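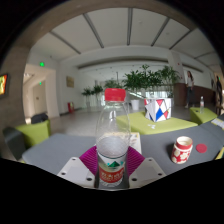
What do we do with a water bottle left on a table with a little still in it?
Cap stays on, it goes in the crate by the sink, and it gets emptied at the end of the round with the others. Do not pour it into the planters.

March, 4:30 pm. Hall reset, second pass.

Gray tables first this time. Last round we began with the soft seating and ended up putting things back on ottomans we had already cleared, so the order is now tables, ottomans, chairs, floor. Mabli Ellis took the window side and I took the side by the railing. Iolo Hopkin had the cart.

What turned up was the usual. Water bottles, one with a red cap and hardly anything in it. Loose paper, some in small stacks and some in single sheets. A small floral cup, red and white, and a round red lid near it. I had put the lid down in the log as belonging to the cup and Mabli crossed it out. She tried it later and it doesn't sit right, so they are logged separately. A box with triangles on it, red, blue and white, from the top of one of the green ottomans. Left closed and tagged for the shelf.

Paper is the slow part. Anything with writing goes in the Natlow tray, blank sheets go back to the printer shelf. Iolo wants to put all of it in the tray and let Prys Yorath sort it in the morning. Prys was not there to object. I said no for now -- the tray was already full when we started and the bottom of it hasn't been looked at in weeks.

Scraps off the ottomans by hand, not with the brush. The brush pushes them into the seam along the top edge and then they have to be picked out. The lime fabric shows everything. Tried the Berimau spray on one mark, on an inside face where it won't be seen, and left it to dry overnight. Cloth came away clean, so the color seems to hold. Will look again before using it on a top.

Spray is mixed 30 to 70 with water. Chun-yin Chiang had it written on the bottle the other way round. Relabeled.

Ottomans back to their floor marks. Two of the marks have worn off and I placed those by eye against the tile joints. Need more of the clear dots. Odbridge sells them in rolls of 2,000, far more than we will ever use, but Ffion Rowlands says the smaller packs come from a different supplier and the glue leaves a ring. Ask her which one she means before ordering.

Chairs: the green ones face the tables, dark gray ones tucked in. One dark gray chair rocks. Tightened the front left foot, still rocks, moved it to the store room with tape on the back.

Planters along the glass not touched. They are on the Živković contract and they water on their own schedule. Some dead leaves on the tile underneath, swept up.

Finished 5:15 pm. Bottles emptied and flattened, caps in the jar.

To do
Ask at the desk if anyone has claimed the cup
Ffion -- floor dots
Check the spray patch in daylight
Second crate for bottles, the one we have is too shallow and they tip when the cart goes over the door strip
Prys to go through the tray down to the bottom

Added next morning: spray patch fine, no ring. Cup still on the shelf, lid too.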